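About Vulteck

Vulteck makes picking kits for robot arms that people already own. We started with 4 people and one long bench on Farquharson Street, and there are nine of us now, still on the same street, still arguing over the same bench!

Our main product is the Harell kit. You get a two-finger parallel gripper, the mounting plate, the cables and our Rotemus software, and you bolt it all to the arm you have. Most shops are picking their first parts by Thursday if the box lands on Monday (we love those phone calls).
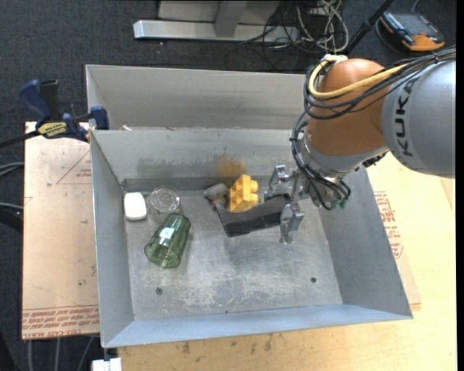

Lachlan Tennant
Co-founder, Test and Support

Bin picking is my favorite part of the job. Sloped metal walls, a clear cup, a green cup lying on its side, a toy brick sitting on top of a dark block – mixed bins like that are what we want the kit to be good at. Clear plastic is still the hard one, and we'll tell you so before you order. Rotemus comes with 80 sample objects to practice on, and you can add your own parts from the same screen.

Every kit gets 300 test picks on our bench before we ship it. Ghazala Usmani runs training, either at your place or ours, and she's happy to start from zero. Bring your weirdest parts along, we really do want to try them!

Last updated: November

Shares: 9 | Comments: 4

Contact | © Vulteck | Back to top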